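Ticket 2748
Subject: Review of Abreu grill saved twice, map pin in wrong town
Opened by: Benedita Prata
Assigned to: Si-woo Choo
Product: Hularow food diary, web version
Priority: Normal

Thursday, 9:10 am, Benedita Prata
I posted my write-up of the chicken place on the Clollthorpe road last night. It went up twice. Both copies say the stall closes at 4 am, which is right, but the pin is on the bakery in the next town. I have 56 reviews on here and this is the first one to do it.

9:42 am, Si-woo Choo
Both copies found. They have the same text and the same save time. Did you press Publish again while the page was loading?

10:05 am, Benedita Prata
Yes, the page was slow. The pin was wrong before that, though. I typed "Abreu" and took the first result.

10:30 am, Si-woo Choo
There are 4 places named Abreu in the list and the bakery comes first. I deleted the second copy and moved the pin to the grill. Your comments and the rating for the piri-piri sauce are still there. Please check the opening hours, as they were filled in from the bakery listing.

11:15 am, Benedita Prata
Hours fixed. The review is fine now. My burger review from August still cuts off at the fries.

11:48 am, Si-woo Choo
That one is over the old limit of 1000 characters. Custódio Godinho has raised the limit. Paste the full text in again and save once.

Attachments (2)

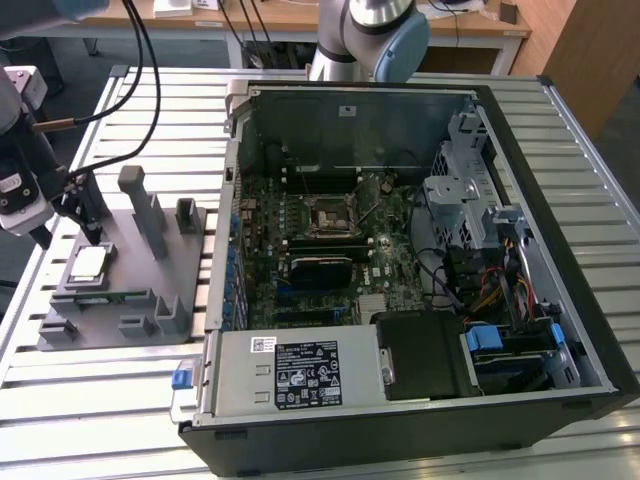
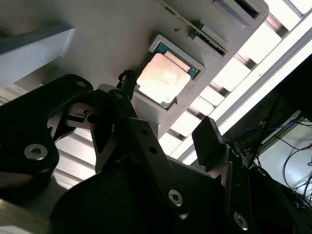
Status
Closed 2:20 pm by Si-woo Choo. Order of search results passed to Colm Tully as a separate ticket.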